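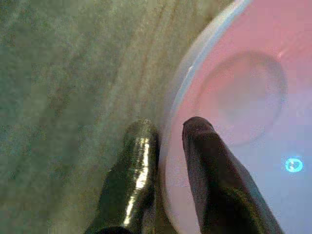 食器の置き場所を変えた

台所の食器を減らす話を前に書いたが、あれは途中で止まっていた。棚の上段だけ片づけて、下段と、テーブルの上に出しっぱなしのものには手をつけていなかった。木曜に仕事が早く終わったので続きをやった。その記録。

出しっぱなしになるものはだいたい決まっている。プラスチックのボウル、マグ、フォーク、水のボトル。毎日使うので、しまう前に次の出番が来る。棚の奥にしまう場所を用意しても、実際にはそこへ戻らない。それで今回は、戻る場所を棚の中ではなくテーブルの近くに作ることにした。

まずボウルから。

うちで一番使っているのは薄いピンクのプラスチックのボウルで、口が外に広がっている。光の具合で紫っぽく見える。Begumという雑貨屋で買った。595円だった。店の人には果物用だと言われたが、果物を入れたのは最初の週だけで、今は洗ったミニトマトを入れたり、豆のさやを入れたり、溶き卵を作ったりしている。軽いので片手で持てるし、縁が広いので指がかかる。洗うときも縁を持てば中まで手が届く。

欠点もある。縁が広い分だけ、棚に入れると隣のものにぶつかる。同じ大きさの陶器の鉢と重ねようとすると、縁の角度が違うので途中で引っかかり、上のものが斜めになる。重ねたまま引き出すと必ず下のものもついてくる。以前、これで小鉢を欠いた。それ以来このボウルは重ねないことにしていて、重ねないから棚に入らず、棚に入らないからテーブルに出ている。順番に考えるとそういうことだった。

もう一つ、色がつく。カレーを入れたことはないが、トマトソースを一晩入れておいたら内側が少しオレンジがかった。重曹を溶かしたぬるま湯につけて、次の日に洗ったらほとんど分からなくなった。食器用漂白剤も試したが、においが残ったのでやめた。プラスチックの器は油ものを入れる前に水でさっとぬらしておくと色がつきにくい、と母が言っていたので最近はそうしている。効いているかどうかはまだ分からない。

次にマグ。

濃い青緑で、内側が白い。内側が白いマグはお茶の濃さが分かるので好きだ。外側が濃い色だと茶渋の垂れた跡が目立たないのもいい。スープもこれで飲む。朝はコーヒー、昼はスープ、夜はほうじ茶で、一日に三回洗うこともある。マグはほかにも持っていたが、前回の片づけで減らした。残したうちの一つは来客用で、実際にはペン立てになっている。

マグは伏せて乾かすか、上向きで乾かすかで家族と意見が分かれる。私は上向き派。伏せると口のところに水がたまって、布巾に輪のしみができる。家族は、上向きだとほこりが入ると言う。結局、洗った人のやり方で置くことになっていて、水切りかごの中は向きがばらばらである。これは今回も解決しなかった。

フォークと木べらなどの細かいもの。

引き出しの仕切りはWurexの伸縮するタイプを使っている。幅を変えられるのはいいが、伸ばすと真ん中がたわむ。中に小さいスプーンを入れると、たわんだところから隣の区画へ移動する。紙を折って下に挟んだら直った。牛乳パックを切ったものでもいいと思う。

フォークは引き出しの手前、木のスプーン類は引き出しに入れず立てる。木のものは洗ってすぐ引き出しに入れると、引き出しの底にしみができる。前の引き出しの底は黒ずんでしまい、敷いていたシートをはがしたら板まで色が変わっていた。今は一晩立てておいて、翌朝まだ湿っていればそのまま。乾いていても面倒でそのまま、ということのほうが多い。

木のスプーンは年に一度か二度、油を塗る。くるみ油がいいというので一度買ったが、塗るより先にサラダに使ってしまった。今はえごま油の残りを塗っている。塗って、しばらくしてから紙でふく。ふき取りが足りないと次に使ったときにべたつく。

テーブルについて。

前から何人かに聞かれているので書いておく。白いタイルの天板のテーブルは、Kidesenという中古家具の店で買った。2000円。安かったのは脚の高さが合わずにがたついていたからで、脚の先を調整したら普通に使えるようになった。店では作業台として売られていたと思う。食事にも使えるが、うちでは半分が調理の下ごしらえ、半分が物置きになっている。

タイルの天板のいいところは、熱い鍋を置ける安心感と、拭けばきれいになるところ。粉をこぼしても布巾でまとめて落とせる。パン生地をこねるには継ぎ目が邪魔なので、その時だけ板を敷く。

悪いところは目地。しょうゆをこぼしてすぐ拭かないと目地に残る。歯ブラシでこすれば落ちるが、全部やると腕が疲れるので、汚れた列だけやる。私は月に一度、ラジオを聞きながらやっている。毎週やっていた時期もあるけれど、見た目はあまり変わらなかった。

それから、音がする。陶器を置くと硬い音がして、夜だとけっこう響く。プラスチックのボウルだと小さい音で済む。夜中に何か食べるときは自然とプラスチックのほうを手に取っていて、あのボウルの出番が多いのはそのせいもある。

縁が丸くなっているので、腰をぶつけても痛くない。前に使っていた四角いテーブルでは太ももの同じ場所に何度もあざを作った。狭い台所では大事なことだと思う。ただ、縁の丸いところに物を半分かけて置くと滑る。計量カップを一つ落とした。 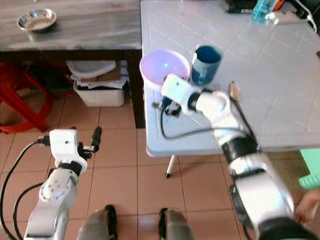

白いタイルのテーブルと、ピンクのボウル、青緑のマグ。左奥が木のテーブル。

もう一つの濃い色の木のテーブルは、タイルのテーブルより前から使っている。灰色がかった茶色の木目で、こちらには浅いステンレスのボウルを置いている。ステンレスのほうは野菜の水切りや、肉に下味をつけるときに使う。深いものも持っているが、浅いほうが手が入りやすい。和え物もこれで作ってしまい、そのまま食卓に出すことがある。器に移したほうがおいしそうに見えるのは分かっている。

木のテーブルの下に白いプラスチックの入れ物があって、紙くずなどが入っている。包み紙や、レシートや、野菜を包んであった新聞紙をとりあえずここへ入れる。分別は後でまとめてやる。後でまとめてやる、と決めた結果、いつも丸めた紙でいっぱいになっている。ここの上に白い洗い桶を立てかけるようにしているので、紙を捨てるたびに桶をよけることになる。これは置き場所として間違っていた。

洗い桶は前から困っていた。使うときは大きくて便利で、使わないときは大きくて邪魔になる。流しの中に置いておくと底がぬるぬるしてくる。流しの下に入れると、次に出すのがおっくうで使わなくなる。壁にかけようとしてEsauの粘着フックを貼ってみたこともあった。フックは落ちなかったが、桶の縁が厚くてフックにかからなかった。買う前に縁の厚さを測るべきだった。穴を開けて紐を通すことも考えたが、桶に穴を開けるのはやめておいた。

今回やったことを書く。

ボウルの定位置をタイルのテーブルの手前の角にした。マグはその隣。布を敷こうかと思ったが、布があると拭くときに一度どけることになるので、じかに置く。決めただけで、見た目は片づける前とあまり変わらない。家族には何が変わったのかと聞かれた。違いは、それ以外のものを夜に全部戻すようにしたこと。角のところだけは出しておいてよくて、ほかは寝る前に空ける。

棚の下段は一度全部出した。大皿、使っていないすり鉢、ふたのない保存容器、容器のないふた。ふたのほうが多かった。どうしてふただけ残るのかは分からない。容器は割れたり、おかずを入れて人にあげたりしていなくなるが、ふたはそのまま残るのだろう。ふたと容器を一組ずつ合わせて、余ったものは処分した。すり鉢は残した。年に数回、ごま和えを作るときに要る。

保存容器は600ミリリットルのものにそろえることにした。大きいものは冷蔵庫の場所を取るし、小さいものは中身を忘れる。全部を一度に買い替えるのではなく、だめになったものから順に替えていく。四角いほうが並べやすいが、洗うときに角に油が残る。丸いほうは洗いやすいが隙間ができる。うちは四角にした。角は指でなでて確かめる。

大皿は立てることにした。皿立ては高いものを買わず、書類用の仕切りを使った。幅が合わない皿が一枚あって、それだけ寝かせてある。寝かせた皿の上に何か置きたくなるが、今のところ何も置いていない。

水のボトルも場所が決まっていなかった。薄い水色の透けたもので、背があるので棚には入らない。冷蔵庫のドアにも、ドアの棚を一段外さないと入らない。夏は冷蔵庫、それ以外はタイルのテーブルの奥に置くことにした。奥に置くと、手前で作業していてもひじが当たらない。前は手前に置いていて、ふたを閉め忘れたまま倒したことがある。タイルは水をこぼしても傷まないが、下の床まで流れたので慌てた。

コード類は片づいていない。テーブルの近くに充電するものがあって、黒いコードが何本か来ている。まとめて結束バンドで留めると、一本だけ抜きたいときに困る。面ファスナーのものに替えるといいと教わったが、まだ買いに行っていない。コードをテーブルの端から垂らしておくと布巾に引っかかることがあるので、拭くときは先に上げておく。

友人のFarzana Patwaryに片づけの話をしたら、彼女の家ではボウルをしまわないと言っていた。洗ったら窓のそばに置いて、乾いたらそのまま次の料理に使う。棚には客用の皿しかない。毎日使うものは結局、外にあるのが一番早いという。うちは窓のそばに置く場所がないのでそのまま真似はできないが、角に定位置を作ったのはこの話を聞いたのがきっかけだった。豆を水につけるときは広いボウルのほうが均一に戻る、ということも教わった。ひよこ豆で試したら、深い器でやったときより豆が見やすくて、割れた豆を先によけられた。

豆の話が出たのでついでに書くと、ひよこ豆は前の晩の11時頃に水につけておくと、次の日の昼にちょうどいい。水は豆がふくらむ分を見て多めにする。プラスチックのボウルに皿でふたをしておく。縁が広いので皿がちゃんと乗る。戻した豆は煮てから小分けにして冷凍する。袋を平らにして凍らせると、使う分だけ折って出せる。残りの煮汁はスープに入れる。

一週間たって、角の定位置は今のところ守られている。マグは時々パソコンの横へ行ったまま帰ってこない。ボウルは帰ってくる。木べらは引き出しの外に立てたままで、これは最初から変わっていない。

紙くずの入れ物は、洗い桶と別の場所にするつもりでいる。候補は冷蔵庫の横の隙間だが、測ったら入れ物のほうが少し広かった。細いものに買い替えるか、桶のほうを動かすか。桶を動かすなら、流しの横に突っ張り棒を渡して、その上に伏せて置けるかもしれない。突っ張り棒は洗面所で余っているものがある。長さはまだ見ていない。

コメントで、ステンレスのボウルの水あかはどうしているかと聞かれたので返事を書いておく。クエン酸を溶かした水を含ませたキッチンペーパーを貼って、しばらく置いてからスポンジでこする。それでも輪の跡が残ったら、そのままにしている。洗ってすぐ布巾で拭けば跡はつかない。分かっていて、たいてい拭いていない。

次は乾物の棚をやる。開けかけの春雨が三袋あった。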